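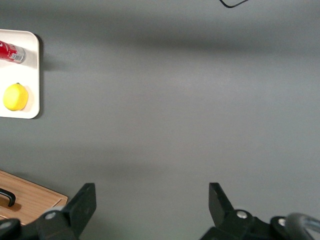
Munddale Dental Practice - Frequently Asked Questions

Are you taking new patients?
Yes, both adults and children. Fill in the registration form at reception or ask us to post you one. We have 148 places left on the current list.

How often do I need a check-up?
Your dentist will tell you at the end of each visit. For most adults it is somewhere between six months and two years. Children are usually seen every six months.

Who will I see?
Vibeke Østergaard sees patients from Monday to Thursday. Dr Đặng is here all week, including Friday mornings. You can ask for either, but the wait may be longer.

My gums bleed when I brush. Should I stop?
No. Keep brushing gently twice a day and clean between your teeth. If they are still bleeding after a week or so, book an appointment.

How do I find you?
We are at the Jastedberg end of the high street, 2 doors down from the chemist. The car park behind the building has 8 spaces. Please don't park across the school gate - you will get a ticket.

What happens if I miss an appointment?
Please give us 24 hours' notice if you can't come. After two missed visits we may take you off the list.

What is Mokavow?
It is the text reminder service we use. You will get one message a week before and another the day before. Reply STOP if you don't want them.

I have toothache and you are closed. What should I do?
Ring the practice number and listen to the message, which gives the out-of-hours line. If you have swelling that makes it hard to breathe or swallow, go straight to A&E.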